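Chapter 2
Heat Pumps in Small Houses

In the previous chapter we studied heaters that burn a fuel. A heat pump burns nothing. It takes heat from the outside air, even in cold weather, and moves it into the rooms by means of a refrigerant.

Consider the house of Larysa Skoryk in the village of Gamau. It has two floors and an old boiler, and the owner wishes to keep the indoor air at 21 degrees. Before we choose a pump for her, we must know how much heat the house loses – through walls, windows and roof. Many buyers skip this step and take a unit which is too large. Such a unit starts and stops too often, and its compressor wears out early.

In this chapter you will learn to calculate the heat loss of a room, to read a data sheet, and to select the size of the buffer tank. The tank in our main problem holds 200 liters. Keep your results from Chapter 1, you will need them in Section 2.3.

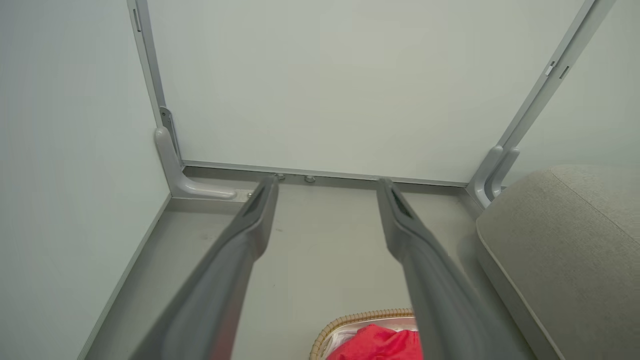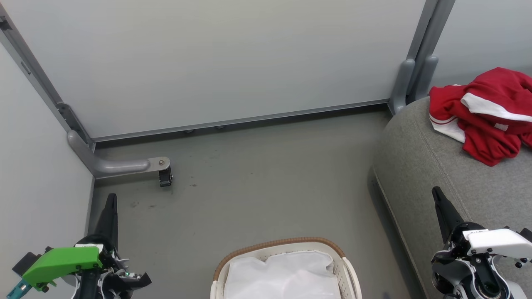 Figure 2.1. Two views inside an enclosure with light-colored walls.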